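Chapter 4
Buying a Robot That Folds

Every kit in this book arrives with a brochure, and every brochure has a shirt in it. The shirt is always folded. How it got that way is left to the imagination, along with the name of whoever stood just out of shot.

The Narura tabletop kit costs 4,000 pounds before you add the arm's 400-pound service plan, and Hovach, who sell it, promise "confident handling of soft goods". Soft goods means cloth. Confident is a word we shall spend the chapter on. A cup has a handle and stays the shape you left it; a cloth has an edge, when it feels like it. Before a gripper can fold anything it must get a fingertip to that edge, and the surface underneath is in no hurry to help.

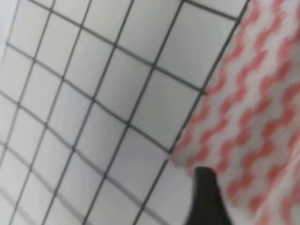 4.1 What the brochure calls a workspace

Gerrit Ndlovu, who reviewed the kit for us over one Tuesday, began with a small square cloth and a gridded surface. He was advised by Hovach's helpline to "choose a forgiving fabric". He chose a stripy one.

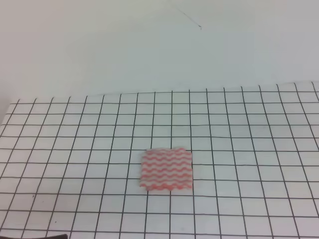 Fig. 4.2 Test cloth laid flat on the grid.

Note how little the task asks. There are no sleeves, buttons or collars, and a bored child could manage it while watching television. Keep this in mind when you read a supplier's claim of 60 folds an hour, and ask what was being folded, and who flattened it out again between goes.

A second question concerns the view from the wrist. The kit's small camera rides with the gripper, so it sees the cloth at close quarters and often softly blurred.

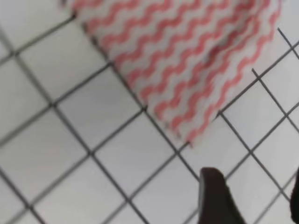
Buyers tend to compare arms by reach and lifting power, both of which are printed in large type and neither of which matters much to a napkin. Exercise 2 asks you to write the specification you would have wanted instead.

3 comments · 2 shares

Myrtle Achterberg: We bought the Tuvivora one. Same brochure, different shirt.

Everett Dvorak: Is the service plan yearly? The chapter doesn't say.

Nam-gil Sung: Yearly. Read the small print, then sit down.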